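Last updated: May 15, 2020

By the Jolberg Street Archive

4. What the charge sheets say, and what they cost

The district of Plundis keeps good records of its walls. Between the first occupation of the Brunet tram depot and its final clearance the following August, the municipal cleaning service logged 851 separate inscriptions, with the street, the color of the paint and the method of removal. The police kept a list of their own. It is shorter and a good deal more imaginative. Where the cleaners wrote "red, two words, pressure hose," the police wrote "call to the destruction of institutions." We have compared the two lists street by street, and in most cases they concern the same two words.

The offense used throughout was damage to public property, which carries a fine in Plundis and is dealt with in a morning. What changed after the depot was the paragraph added underneath. Of the cases in our set, 203 carried a note linking the accused to "a structured milieu." The phrase is not in the penal code. It seems to have traveled from one report to the next by copying, since the same misplaced comma goes with it. A person who had painted a shutter in Isstead was placed in the milieu on the grounds of owning a bicycle, a headlamp and a pamphlet on rent. The pamphlet was issued by the city.

Defense lawyers learned to ask what the structure was. The answers fall into two groups. Either the structure was clandestine, and so could not be described in open court, or it was informal, and so had no parts to describe. The court accepted both, sometimes in the same hearing. Our reading is that the note did its work long before the hearing anyway. It moved the file to a different floor of the building, where custody could be extended and phones could be kept. Many of the phones are still there.

Household goods make up a surprising share of the seizure lists. Kitchens were searched with care. Bowls, plates and funnels were entered as "vessels suited to mixing," a category wide enough to take in any home where soup is eaten. Figure 1 belongs with this part of the discussion.

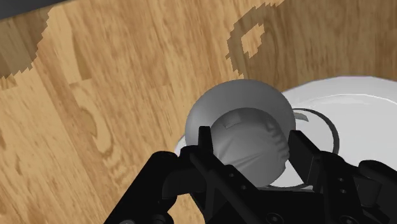 Figure 1. Simulated view: a gray bowl-like object held in a gripper over a wooden tabletop, with a white plate on the right.

4.1 Money

The support fund for the Brunet defendants published its accounts on a single sheet, taped up in the window of the Jolberg Street reading room. It had raised 3956 by the end of the first winter, mostly from soup nights and one badly attended concert. The typical fine was 300. Anyone can do the division, and the prosecutor did, arguing that a fund able to pay so many fines was proof of planning. The fund's reply was that it had planned to pay the fines.

Fines were the small part. Rent fell due during custody, and jobs were lost at a rate the court did not record. Several defendants were acquitted and received a letter inviting them to collect their belongings, between ten and noon, from an office that opened at one. We wrote to the office about this. The reply thanked us for our interest in the district.

4.2 Limits of the material

Our files come from people who kept their papers and were willing to show them, which leaves out those who moved away and those who wanted the whole business forgotten. The Isstead files are thin. The station there was repainted during the period, and two boxes went missing in the process. The cleaning service log has no entry for the station wall before the painters arrived, although residents remember one inscription on it quite clearly and disagree only on the spelling.

We have left out cases that were still open at the time of writing.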